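Reusing crumpled paper shopping bags: worth it?
Posted by Omov, Apr 24, 2023

I have saved up to 1,000 paper bags, by my partner's count. Mine is lower. The handles go first – or the bag gets so crumpled it won't stand up. Do you keep yours or give up on them?

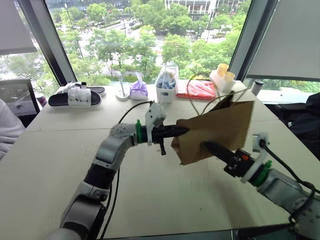
Furstead: Keep them. Flatten it along the old folds, put two heavy books on top and leave it overnight. Mine have gone 9 trips with onions.

Skamska: recycle bin. next

Barroso: Depends on the handles. With thin string ones I carry from underneath and save the bag for light stuff, like socks.
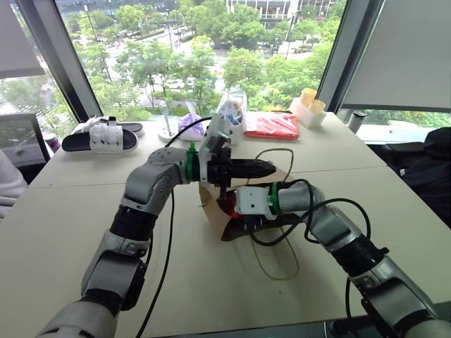

Brown paper bag, partly held open on the table.

Related
Storing bags in a small kitchen
Can greasy paper be recycled?

Contact | Copyright | Back to top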